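# What stays out on the kitchen table

When we moved to the flat in Cuesta, I was sure that a good kitchen is one where everything is behind a door. I put it all into cupboards in one evening. By August I was tired of it. Each time I wanted to cut a carrot I opened the same two doors, took out the board, then the bowl, and then I remembered the grater and opened the door again.

So I have been trying the opposite. The things I use every day live on the table now, and the things I only believed I used went up to the high shelf. I want to write down how I chose, mostly for myself, and because my sister asked me on the phone and I explained it badly.

I began with the bowls. We had 8 of them when we came, in all sizes, and most were too deep for the way I cook. The purple plastic ones are light and easy to wash, and I reach for them first. I prepare the vegetables in one and keep the other free for what has already been cut. The shallow steel one is for peelings, or for washed tomatoes when there are guests. The heavy glass bowl from the market in Sesura is beautiful, and I have used it 2 times in 6 years. It is on the high shelf with a cloth over it.

The cutting board was easy. It is light green, it is wide enough, and when it lies flat at the left side I don't need to move anything to start working. Before, it was standing behind the bread tin and it fell every time somebody closed the window too strongly.

With cups I was less strict than I should be. My husband thinks we need one for each person and perhaps two more. I agree with him in theory. The teal mug is the one I drink from in the morning, and it stays out. The others are in the cupboard above the sink, and I admit that there are still too many.

The food processor made the longest discussion. It takes much space and I don't like to look at its cable. But it is heavy, and I know myself: if I must lift it, I will grate by hand and complain. It stands at the back near the wall, and since then I have made the carrot salad almost every week. I take 200 grams of carrots, lemon, a little salt, and mustard seeds warmed in oil. You can leave it for one hour before eating and it becomes softer.

Some things are not solved. The bottles come back to the table every evening, whatever I do, and I have no good place for paper bags. I fold them and put them low down, and the pile grows. The spoons and forks should have a small box, but I haven't found one that I like. There was one at the shop in Vever, too tall for us.

The bowls, the board and the mug, all out together: 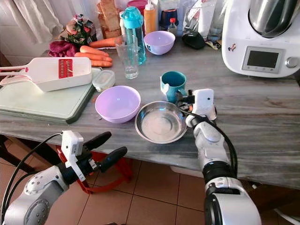
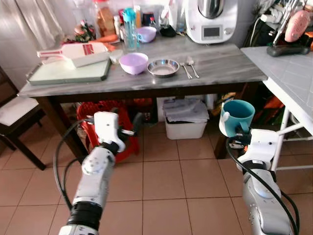
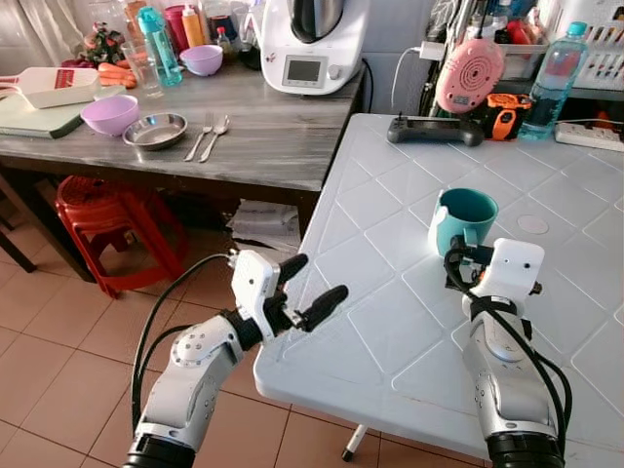 Thirumalai Pai wrote to me after my last post that I should keep the salt on the table also, in an open dish, and that a kitchen where one must look for the salt is not yet arranged. Mine is still in the cupboard by the door. I will try it with the salt outside until the end of the month, and the dish will have a lid, as our kitchen gets humid when the rice is cooking.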